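Stikton Hold'em

Stikton Hold'em is a home-game version of Texas hold'em that I've been playing for years, and I still have trouble explaining it at the table, so I figured I'd write it all down in one place. It goes by Stikton for short, or "the Stik" if you've just lost a big pot to it.

The game starts out like any other hold'em game. You get two cards face down, there are two blinds, and the betting goes around as usual. The twist comes after the flop, when each player still in the hand gets a third card, face down, and has to throw one of the three away before the turn is dealt.

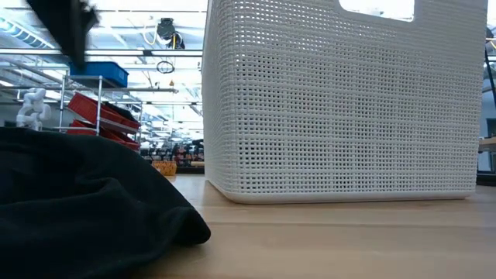
That one extra card changes more than you'd think. Flush draws get there more often, and top pair with a weak kicker (my favorite mistake!) goes way down in value. You also know one dead card that the other players don't, which matters when you're counting outs.

It plays best with up to 8 people. Most groups I know play it pot-limit, with a starting stack of 70 big blinds, but the Pawlak rules call for fixed limits and allow only three raises on each street. I like pot-limit better - the fixed version drags, and folks call with just about anything.

There's also the Zimar variant, where the discard goes face up. I've only tried it a few times, and it gave me a headache - you can learn a lot from what a person throws away, and they can learn the same about you.
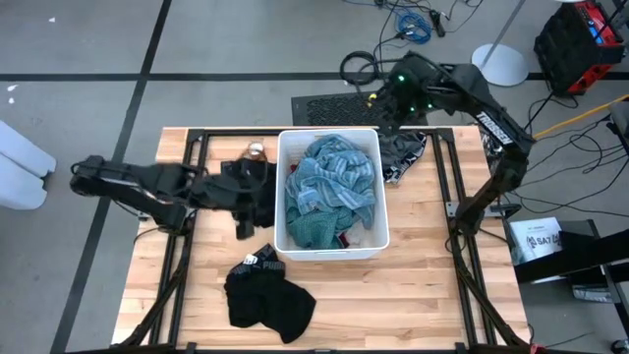
Can you keep all three cards if you go all in on the flop?

You can't. An all-in player still takes the third card and still has to discard before the turn, same as everybody else.

The Trustitz club runs a Stikton tournament every February, and more than 40 players sat down for the last one I entered. I busted early with two pair, having thrown away the card that would have filled me up on the river.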